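Swap room reopens above the old Mavex shoe store

If you have walked past the old Mavex shoe store on Stanent Street lately and wondered why people keep going in at the side door with a coat over one arm and coming out with a different coat over the other, the answer is upstairs. The neighbourhood clothing swap has its room back after a long summer of painting and floor sanding, and on Sunday it opened for the season with a lineup that went down the stairs, past the bicycle rack and very nearly to the bakery.

Regulars will remember the swap from its years in the church basement on Rikberg Avenue, where the lighting was poor and everything had to be packed back into bins by four o'clock so the badminton players could have the floor. The new place is smaller, but it stays set up from one week to the next, and that has made a world of difference to how it feels. You can hang a jacket on Sunday and find it in the same spot the Sunday after, unless (as you'd hope) it has gone home with someone.

The rules are the same as they ever were, and they are short. Bring clean things you would be happy to lend a friend, hang them up yourself, and take what you will wear. There are no tokens this year, which had become a bit of a nuisance, what with people losing them in the pockets of the very coats they were handing in! A donation jar sits by the door for the hydro bill, and it was getting heavy by mid-afternoon.

Over the past season 1,955 pieces changed hands, going by the notebook that hangs on a nail in the hallway, and 158 of those were winter coats. The hope this time is to get more of the coats out before the first real cold snap, so outerwear has the best stretch of wall and the mitts and toques have been moved to a shelf of their own closer to the window. Scarves go wherever they fit, and there are always more scarves than anyone knows what to do with.

Quilted jackets look like being the thing this autumn. They came in all through the afternoon, in greens and creams mostly, and went out again nearly as quickly. Wool was slower to move, although a good long wool coat will find its person eventually, and there is a whole school of thought among the regulars that you should try one on every visit until the right one turns up.
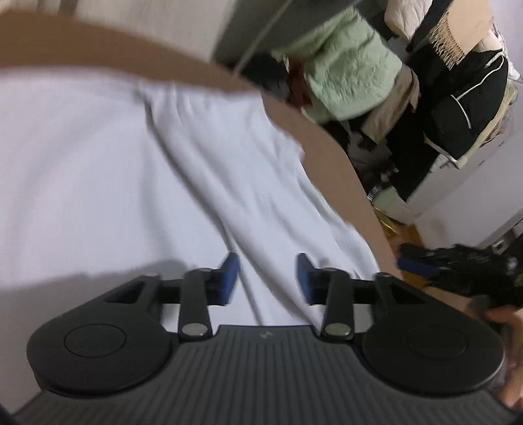
Prokopenko would like to see a second mirror before anything else is bought, and a longer one, having spent ten minutes on Sunday waiting to find out whether a parka covered the knees. The other request from the same quarter was for sizes to be pinned on the outside of the collar, so that people aren't forever turning things inside out and leaving them that way. Both ideas seem to have met with general agreement, and there is already a box of safety pins by the kettle.

The kettle deserves a mention too. Tea is on from the time the doors open, and the biscuits on Sunday were ginger, with a plate of date squares that didn't last the hour. There are a few chairs along the landing for anyone who has come as company for a keener shopper, and a basket of picture books for the little ones, who otherwise tend to disappear among the long dresses and have to be fished out.

Repairs are new this year, and a very welcome addition. On the last Sunday of each month there will be a table for small jobs: loose buttons, dropped hems, a lining that has come away at the armhole. Zippers will be looked at, but please don't get your hopes up for the big ones on ski jackets, as they can take an entire afternoon and need parts that aren't always easy to find. If you have a jar of odd buttons at home, the table would be delighted to have it, and the same goes for thread in any colour besides white, of which there is plenty.

A few things can't be taken, with regret. Please keep back pillows, skates, bathing suits and anything with a strong smell of mothballs, which gets into everything near it and takes weeks to air out. Shoes are fine if they are in pairs and tied together by the laces. Children's snowsuits are more than fine, and there is a waiting list for the smaller sizes, so if yours has been outgrown since March, do bring it by.

There is space for 100 hangers' worth of clothing on the rails at present. Spare hangers are wanted as well, particularly the sturdy kind that will hold a heavy coat without sagging. Wire ones from the dry cleaner tend to slide off and are best returned to the shop.

The swap runs every Sunday from 9 in the morning until the middle of the afternoon. Go in by the side door on Stanent Street and up the stairs, and mind the top step, which is a touch higher than the others. If you can't manage stairs, ring the bell and someone will gladly come down to you with an armful of whatever you're after.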